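Right, I've been promising this thread for ages so let's go. Everything I've learned from a year of learning to sew my own clothes from charity shop fabric, by a person who could not thread a needle last February. (1/ lots)

First thing. Duvet covers! A king size duvet cover is a ludicrous amount of fabric for the price of a sandwich. My first three skirts were all the same cover, blue with little ferns, and there's still a pillowcase's worth in the cupboard.

Wash it before you cut it. I know everyone says this. I didn't do it with the linen trousers and they are now linen shorts, in spirit if not in shape.

My machine is a second-hand Brevus, older than me, weighs the same as a small dog. It does straight stitch and zigzag and makes a noise like a tractor. I love it so much. If you see one going cheap, grab it, the bobbins are still easy to find.

Change your needle. Change it more than you think. I sewed for four months on the one that came in the machine and thought skipped stitches were my fault.

Patterns: I started with the Sotelo wrap skirt and I'd still tell anyone to start there. No zip, no buttonholes, and if you get the waist wrong you just wrap it a bit more. The instructions are a bit odd at step 9, where they want you to turn the tie through after it's already attached. Do it before. Much easier.

Then I got cocky and bought the Lillimard shirt. Collar stand. Two-piece sleeve placket. I unpicked the left cuff five times and ate a whole packet of custard creams at the ironing board. But I've got a SHIRT now and I wore it to my cousin's wedding!
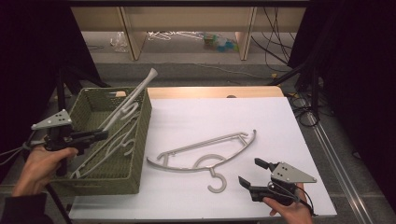 Hanger corner

Pressing is half of it, maybe more. Press every seam as you sew it, flat first and then open, and let it cool before you move it. My things went from "did you make that?" to "oh, did you make that?" in one go and the iron is the only thing that changed.

Big shout out to Hendrik Ngcobo at the Visstead sewing night, who showed me how to set in a sleeve without pins. You hold the longer side underneath and let the feed dogs ease it in. I made him show me again. And again. Magic.

Someone asked what it's cost. I keep a notebook, so: not counting the machine, 1,307 rand for the whole year, fabric and thread and patterns and the good scissors. The scissors were a painful chunk of that and I'd buy them again tomorrow.

Things I still can't do: invisible zips, welt pockets, anything in stretchy velvet. The velvet crawls. You look away and it's gone off sideways under the foot.

Next up is a winter coat from a wool blanket – brown check, slightly scratchy, smells of somebody's attic even after airing. I've already made the toile and the shoulders fit, so I'm feeling brave.

If you've matched checks across a front opening before, please tell me how you did it. Do you cut one side at a time? I've got enough blanket for one mistake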